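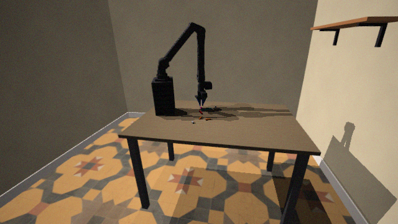
**What does a membership cost?**

$27 a month, paid on the first. That covers one shelf, one hook, use of the kitchen from opening until ten at night, and all the opinions on your sourdough you can stand.

**Is there a cheaper yearly rate?**

Pay $294 up front and you save the price of a few bags of decent flour. We don't refund part years, so be fairly sure you like baking before you hand it over.

**Where did the name Gritgate come from?**

In our first month a member milled her own rye and failed to notice that the millstone was shedding. Everyone ate the bread. The complaints were known as Gritgate long before we got around to registering a name, and by then it was on the door in marker.

**Do I need to know how to bake?**

You need to know how to wash up. Baking can be picked up from Nipon Thongdee, who runs the beginner evenings and has seen a loaf come out in every shape, including one that had to be removed from the tin with a chisel. Beginner evenings are included in the membership. The chisel is in the second drawer.

**How do I book an oven?**

On the sheet by the door. Write your name, your start time and what you're making. "Stuff" is not a thing you can make. Slots are 3 hours long, and you can hold two in the same week.

If you're more than half an hour late, the slot goes to whoever is standing there looking hopeful.

**Can I just squeeze in a tray next to someone else's?**

Ask first. If they're baking bread they'll say no, and they'll be right, as opening the door lets the steam out. If they're baking cookies you may have better luck, and possibly a cookie.

**What's the difference between Omudach and Plevance?**

Those are the two sourdough starters. Omudach is the rye one. It's slow, sour and very hard to kill, and it has lived through a power cut and a whole September when everybody thought somebody else was feeding it. Plevance is white flour, rises fast and sulks in cold weather. Most people begin with Plevance and drift over to Omudach after their second or third flat loaf. 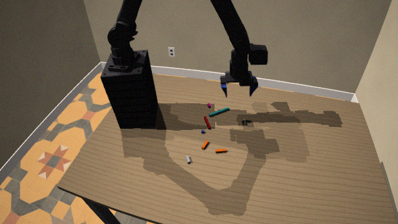

**How much starter can I take home?**

Two tablespoons, in your own jar. Feed the parent before you leave, with equal weights of flour and water, and put your initials on the feeding chart. Two tablespoons is plenty. It will be more than you ever wanted by the end of the week.

**Can I sell what I bake here?**

No. Our insurance covers members feeding themselves, their families and anyone they can talk into it. Once money changes hands it's a different policy with a much bigger number at the bottom. If you're serious about selling, ask about the Rungrueang scheme, which is a separate rental with its own paperwork. Quite a lot of paperwork.

**Is the kitchen nut free?**

It isn't, and we can't pretend otherwise. We also have wheat, sesame, eggs and milk on the go most days. If you have a serious allergy, please don't rely on us wiping things down, though we do wipe things down.

**Gluten free?**

See above. There is flour in the light fittings.

**What should I bring?**

- An apron
- Your own flour, salt and butter, labeled
- A container for taking things home
- Oven gloves, if you have views about other people's oven gloves

Pans, scales, mixers and proofing baskets are here. The big mixer holds 6 quarts and walks when it's kneading, so stay with it.

**Somebody used my butter.**

That isn't a question, but we get it often. Anything without a name on it is treated as shared after two days. Anything *with* a name on it should be left alone, and if it wasn't, tell Napaporn Chantharasri. She will find out. She always does, and it's best for everyone if the butter has been replaced by then.

**Can I bring my kids?**

Over eights are welcome if they stay with you. Younger ones can come to the open mornings — there's a pizza table and very little else that can hurt them.

**How do I cancel?**

Send an email before the end of the month and return your key. Empty your shelf as well. Whatever gets left behind goes into the communal granola, and we have had some strange granola.

Last updated 2022-10-15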